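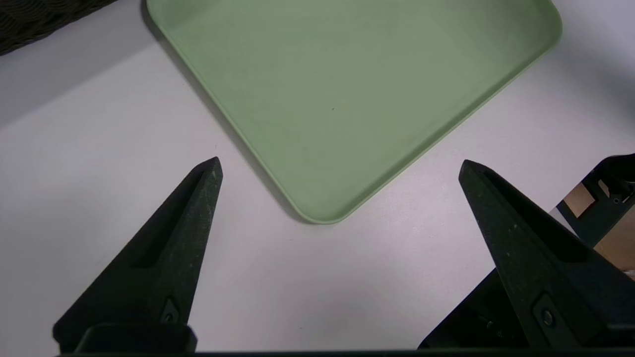 Gripper stalls short of full close on the tray pick

Status: Open, waiting on submitter
Category: End effector / gripper
Setup: two-arm home build, Lindqvist servo in the gripper, Sendard controller board, Fovden host software
Opened: Tuesday, 7:40 pm

Original report

Hi all, and thanks in advance for reading, because I know I tend to go on. I have been building this pair of arms on a table in my spare room since the winter, and up until last week the gripper was the one part of it I never had to think about. Now it is the only part I think about.

The job is simple enough. The arm comes in over a light green tray, lines up on the rounded corner nearest the gripper, closes on the rim and lifts. Approach is fine. Line-up is fine, and the wrist camera view looks the way it always has at that point, with the corner pointing into the gap between the fingers. The trouble starts when I send the close command. The fingers travel most of the way, then slow down, buzz, and the Fovden console gives me this:

WARN grip: target 600 not reached, holding at 400
WARN grip: current limit, backing off

After that it opens again on its own and waits. I get the same thing with the tray taken away, so I don't believe it is the rim getting in the way. It happens on maybe one close in three when the arm has just been switched on, and nearly every time once it has been running for a while.

What I have tried so far:

Restarted the controller and the host, separately and together.
Swapped the servo cable for a spare.
Reloaded the old gripper profile from May, which I was sure would fix it, and which did nothing at all.
Lowered the close speed to 200. It gets a little farther before it buzzes, but it still doesn't finish.

The fingers are the black tapered ones with the long slot down the face. They have picked up some small pale flecks of dust or wear along the edges. I mention it in case it matters, although I always assumed that was only on the surface.

Any ideas are welcome. I would love to have this sorted before the weekend, when I was hoping to get both arms handing things to each other.

Reply from Clornar support, 8:55 pm

Thanks for such a thorough write-up, it saves us both a lot of back and forth. The fact that it stalls with the tray gone is the most useful line in there. That points to friction or a bad zero, and I would put my money on friction, seeing that it gets worse as things warm up.

Could you do the following, in this order, and write down what you see?

1. Power off the gripper servo and leave the arm parked.
2. Move the fingers together by hand, slowly. Tell me whether the drag is even or whether there is one tight spot.
3. Back off the screw at the foot of each finger by a quarter turn and try again by hand.
4. Brush out the slots and the underside of the mounting blocks with a dry brush. Please no oil yet.
5. Power up, run the zero routine with nothing between the fingers, and send the close command at 200.

Don't raise the current limit to push through it. The limit is doing its job, and those servos strip a gear more easily than you would like.

Reply from submitter, 10:20 pm

All right, I have been through the list, and I feel a bit silly.

By hand there was one tight spot, very plain once the power was off, right where it had been stalling. I had overtightened the screw on the right finger when I took it off for cleaning (I had forgotten I even did that until I had the driver in my hand). With the quarter turn backed off, the tight spot was most of the way gone. Brushing out the blocks got a surprising amount of grit onto my table, and after that the drag felt even the whole way.

Zeroed, then sent 6 closes at 200 with nothing in the grip. All of them reached target. Put the tray back and picked it up twice by the corner with no warnings in the console.

Back at full speed it still complained once, though, with the same message as before, and then behaved itself on the next try. So it is much better, but I wouldn't call it cured.

Reply from Clornar support, 10:35 pm

That is very good progress for one evening, and please don't feel silly, I have done the same with that screw more than once. Leave the speed at 200 for now and let it run warm for an hour tomorrow. If you get another stall, copy me the console lines from just before the warning as well as the warning itself. I would like to see whether the current climbs slowly or jumps.

Also check that the two screws are set evenly. I will leave the ticket open until I hear from you.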